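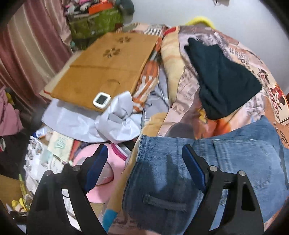
Gripper open over the bed, with the folded jeans to the right.

Zorico Hand-Held Gripper, used for cloth folding demos
Rating: 4 out of 5

We bought a pair for the Halach study, which asks whether folding policies trained on demos from real bedrooms do better on messy surfaces than policies trained on a clean bench. Over 8 weeks we kept 2,009 demos, all recorded by hand with no arm in the loop.

The blue pads are the best part. They take hold of a single denim edge without a second try most of the time, and wear after 160 hours was minor. Finger travel is smooth. The open arms leave more of the cloth in view than the solid shells on our older Juntunen units – useful when the policy sees only what the wrist camera sees.

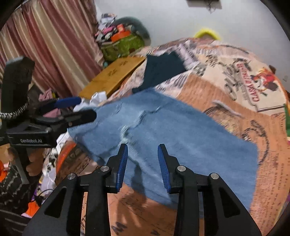
Fingers open above light blue denim on a printed sheet. A second unit is in use at left.

Results so far: the bedroom policy handled patterned bedding clearly better than the bench policy. On plain sheets we saw no difference. Printed fabric still causes missed grasps at the near hem, and more demos did not fix it. I put that down to the method and did not take off points.

Weak spots: the housing is wide and bumps into piled clothes when you come in low. Trigger force is high for long sessions. Stonden, the seller, shipped one unit with a loose pivot and took most of March to replace it.

Would buy again for soft goods. For small rigid parts I would look for a narrower finger.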